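Brultow Curbside Cart Review: One Year With the Town's New Trash Bins

Apr 9, 2020
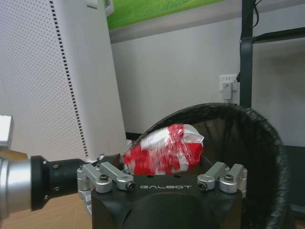 Our neighbor two doors down told us the Brultow would be split along the rim before the first winter was out, and that we should hang on to our old metal cans. We kept one. It has been holding rock salt in the garage ever since.

Skikska switched to automated pickup last May. The town bought 3,451 carts so that every house on the route would have one, and residents who wanted a second could buy it through the utility office. We bought a second. This review covers both of them.

Size and weight

The Brultow is sold as a 95-gallon cart. It takes seven full kitchen bags with the lid closed, or eight if you push down. Empty, it is light enough to tip back with one hand. Full of wet leaves it is a different story, and I would not want to take it down a steep driveway.

Wheels

The wheels are the best part. They are wide and they roll over gravel without digging in. The axle on our first cart started to squeak in the fall. A little grease took care of it.

Lid

The lid is where the money was saved. It is thin and it does not sit flat after a few months in the sun. Rain gets in at the back by the hinge, so there is usually an inch of dirty water at the bottom. I drilled two small holes to drain it. Check with your town first, as ours says the carts remain town property and I only drilled the one I paid for.

Raccoons got the lid open twice. A bungee cord stops them, but you have to take it off on pickup morning or the truck will leave the cart where it is.

Compared with the Ninard

My sister's town uses the Ninard, which has a heavier lid and a metal bar across the front. It keeps water out better. The wheels are narrow and it falls over in wind more often than ours do. If I had a paved driveway I would pick the Ninard.

Service

Parts go through Wattanapong, the hauler. I called about a cracked wheel cap and had a new one in 3 weeks. The person on the phone was polite but had no idea which model we had, so write down the number stamped under the handle before you call.

Cost

A second cart was $85 plus a monthly charge for the extra pickup. Replacement lids are sold separately and I have not needed one yet.

Rating: three and a half out of five. Good wheels, weak lid. No cracks on the rim so far.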